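Kedico to Open Shared Office Kitchens at Dagdag Business Park

DAGDAG, 17/07/2026 - Kedico, the operator of Dagdag Business Park, will open shared kitchens for tenants on the first and third floors of its main building in August. The rooms replace the ground-floor canteen, whose lease ended in June.

The kitchens will serve 900 people employed by tenant firms. Each room covers 100 square meters and includes seating, a sink, refrigerators and countertop microwave ovens. Access is by the existing door badge. No fee will be charged to tenants during the first lease year.

"Most tenants told us they bring lunch from home and need a place to heat it and sit down," said Lilibeth Baluyot, building services manager at Kedico. "The canteen did not meet that need after 2 p.m."

Electrical work was carried out by Sekance. Each microwave is on its own circuit, separate from the lighting and the refrigerators. Flaltenon holds the cleaning contract and will service both rooms twice each working day.

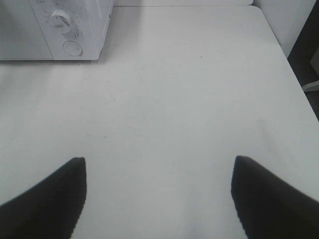
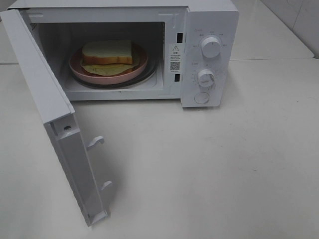
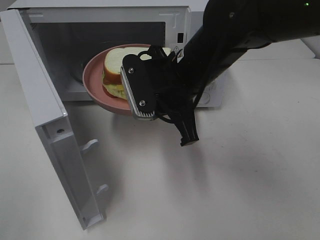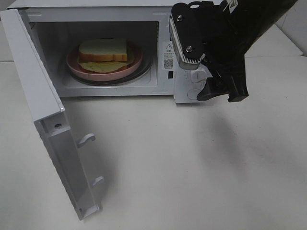

White countertop microwave oven.

Terms of use

Kitchens are open from 7 a.m. to 8 p.m. on working days. Food left in the refrigerators must carry a name and a date, and unlabeled items are removed on Friday evening. Metal containers may not be used in the microwaves. Spills should be wiped up at once and faults reported to the front desk.

Tenants who need a room for a group lunch may book the third-floor kitchen after 2 p.m. Requests must be made two working days ahead.

Contact

Sena Kpodo, Tenant Relations, Kedico
Main Building, Room 200, Dagdag Business Park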